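Plerncombe Makers Forum > Robotics > Grippers
Topic: Textured pads or smooth pads on a hand-held gripper?

firkwood_fettler
26 Mar 2023
Hello all, and sorry in advance for the length! I've been swapping pads on the hand-held gripper, Kamath's smooth grey ones against the blue textured sort, picking up ordinary shopping at the kitchen table. Cartons are easy with either. Big drinks bottles lying on their side are where I start muttering, as the label slides under the smooth pads and the whole thing wants to roll away from me.
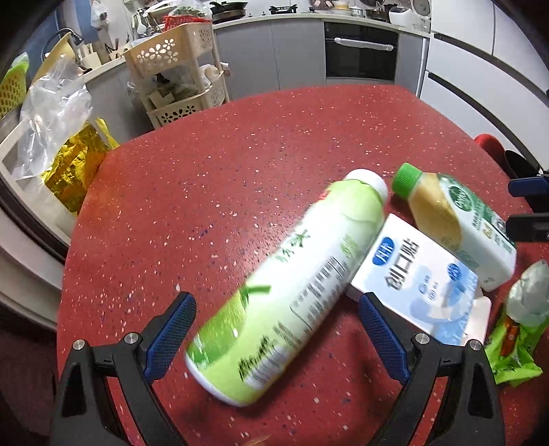

I did 14 lifts with each set. The blue ones dropped the bottle once and the smooth ones 6 times, so I'm rather smitten with the blue.

zondik_owner
Lovely to see somebody trying this on real groceries, but I'm not convinced. My smooth pads were hopeless until I wiped them down with a damp cloth, and they've been grand ever since October. Did you clean yours between goes?

firkwood_fettler
Only at the start, I must admit, so that's a fair point and I'll run it again. My other grumble is with the camera more than the pads. The view is ever so wide, and you get half the kitchen along with both fingertips.
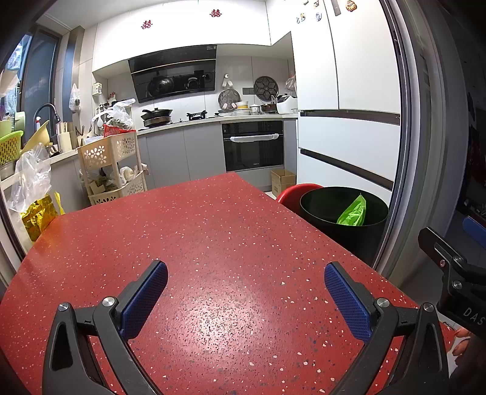 I do like seeing both pads at once when I'm lining up, mind you, and I'd miss that with a narrower lens.

bench_badger
Keep the wide one! I went narrow on my Zondik arm and spent a whole evening losing the fingertips whenever I got close. I still disagree about textured pads, though. They chew thin wrappers something rotten.

zondik_owner
Mine never have, but then I hardly squeeze. What grip setting are you on?

bench_badger
443, same as for bottles. I'll try it lower tonight and report back.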